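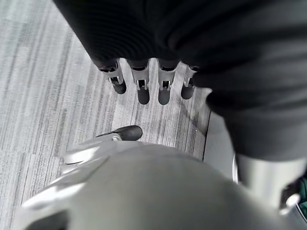 **Rib knit** is a family of weft-knitted fabrics in which columns of knit and purl stitches alternate, giving vertical ridges on both faces. It is used for cuffs, collars, undershirts and close-fitting tops. Fine ribs look almost flat at a distance, and in black fabric the texture shows mainly at close range, alongside the soft folds that form when the cloth hangs on a diagonal. Coarse ribs remain visible across a room.

## Structure

The simplest form, 1x1 rib, alternates single columns. In 2x2 rib the columns are paired, and the fabric draws in further when relaxed. Crosswise stretch is high - around 40 percent in many cotton ribs - while lengthwise stretch is much lower.

## Care

Rib knits are normally dried flat or folded over a rail. Hanging a heavy garment from the shoulders lengthens it. For storage, the sleeves are laid across the back and the body is folded in thirds, with the fold lines kept off the neckband.

## See also

- Interlock
- Jersey (fabric)
- Welt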